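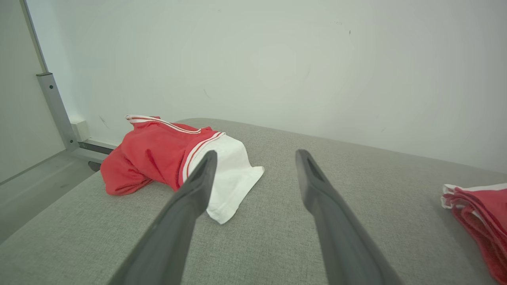

One red and white piece still to fold, one already in the stack.

How to fold and store team shirts so they stay in a stack

By Bohdan Zakharchenko
Oct 24, 2019

Red shirts with white trim are a nuisance to look after. The red wants to get into the white, the trim curls if it dries in a bad position, and the fabric on most of them is slippery enough that a stack falls over when you close the drawer. I have washed and folded the shirts for our Skideo youth side since June, and this is the method I have settled on. It works for T-shirts and pajama tops as well.

What you need

A flat surface with some grip. A padded board or a fabric-covered bench is better than a bare table, where the shirt slides away from you every time you turn a sleeve in. If all you have is a smooth table, lay a bath towel over it and pull the towel flat.

A folding card. I cut mine from the side of a shipping box. It should be as wide as you want the finished shirt to be and a little longer than half the length of the shirt. For children's sizes I use a smaller card.

A drawer, shelf or box that the stack will go into. Measure the inside before you cut the card. I didn't do this the first time and ended up with a very nice stack that was too wide for the Lundis box it was meant for.

Before you fold

Wash the shirts inside out in cold water, reds with reds, and leave anything white out of the load. New shirts get washed twice on their own before they go anywhere near the others. I skip fabric softener on sports fabric.

Take the shirts out as soon as the cycle ends. If they sit in the basket in a heap, the creases set, and the white parts show it worst. Shake each one hard, twice, holding it by the shoulders. Hang them or lay them flat to dry. If you use a dryer, 20 minutes on low is enough for thin polyester, then let them finish on a rack.

Check that they are fully dry at the collar and under the arms. Those places hold water longest, and one damp collar in the middle of a stack will make the whole drawer smell.

Folding

1. Start with the shirt in a heap and find the bottom hem. Pick it up at both side seams and let the rest hang. Most of the twisting comes out at this point.

2. Lay the shirt face down, collar away from you. Smooth it from the middle outward with the flat of your hand. Go over any white panels separately and pull them straight by the edge. The seam where white meets red likes to pucker, and once it has been folded that way it stays that way until the next wash.

3. Set the card in the center, top edge just under the collar.

4. Bring the right side over the card. The fold runs straight down from the shoulder. Turn the sleeve back on itself so that it lies inside the fold and doesn't poke out past it.

5. Do the same on the left. The two sides may overlap a little on larger sizes. That is fine as long as the outside edges are straight.

6. Slide the card out from the bottom. Hold the collar down with your other hand while you do it.

7. Fold the hem up to just below the collar for a shelf. For a deep drawer, fold it in thirds instead, so the shirt can stand on its edge.

8. Turn it over and run your hand across it once, from the fold toward the open end.

A shirt takes me 90 seconds when I am being careful and a good deal less when I am not. Long sleeves are slower. Fold each long sleeve down along the body in a straight line before you bring the second side over.

Stacking

Put every shirt down with the thick folded edge facing the same way – toward you, if it is an open shelf. If the pile starts to lean, turn every second shirt around. It doesn't look as tidy from the front but it stays up.

Nine adult shirts is as high as I go. After that the bottom ones get hard creases and nobody can pull out a size without wrecking the rest. Sort by size with the largest at the bottom, and if the shirts are numbered, leave the number facing up.

For the off-season I move everything to a lidded box. The Pavliuk one we have is made of plain cardboard and has held up well. Put a sheet of white tissue between shirts wherever a white part would lie directly on red. A pack of 500 sheets has lasted us through every season so far and will probably outlast the shirts.

Common problems

The shirt comes out crooked. The collar was not centered on the card. Unfold it all the way and start again from step 2.

The white trim curls. Lay a thin cotton cloth over it and press with a cool iron, from the inside of the shirt if you can. Keep the iron off printed numbers altogether.

The stack slides on the shelf. Line the shelf with a piece of non-slip mat. I bought a roll at Prillel and cut it with kitchen scissors.

There is pink on the white. Wash it again right away in cold water and don't put it in the dryer before you have checked it – heat makes the color much harder to get out.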